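Zutum manipulation group, minutes
Mar 22, 2022

Apologies from Wallner. February minutes approved with one correction: the baseline was trained on 447 demos, all simulated.

Item 1. Coffee task, Prornow method

The Prornow side presented its claim that generated demos can replace most of the teleoperated ones. Success in the simulator is given as 70 percent. Several people were unconvinced. The coffee machine is the same model in every run, and the start positions vary very little. It was also pointed out that the best of 5 training seeds was reported, with no spread.

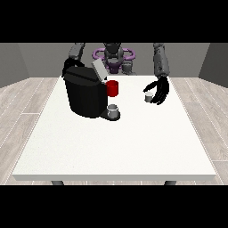

Has the policy been tested on a real arm yet?
Only on 13 trials at Zosen, and the results have not been written up.

The group did not accept those trials as evidence. The success check was also questioned, as it looks only at the final state and would pass a run that got there by luck. The presenters said a stricter check would lower the number but declined to guess how far.

Item 2. Next steps

Prornow to rerun with all seeds and report the mean and the worst. Zosen to send raw logs, failures included. Wallner to be asked for a second machine model. No one supported sending the draft out before then.

Item 3. Simulator license

Held over.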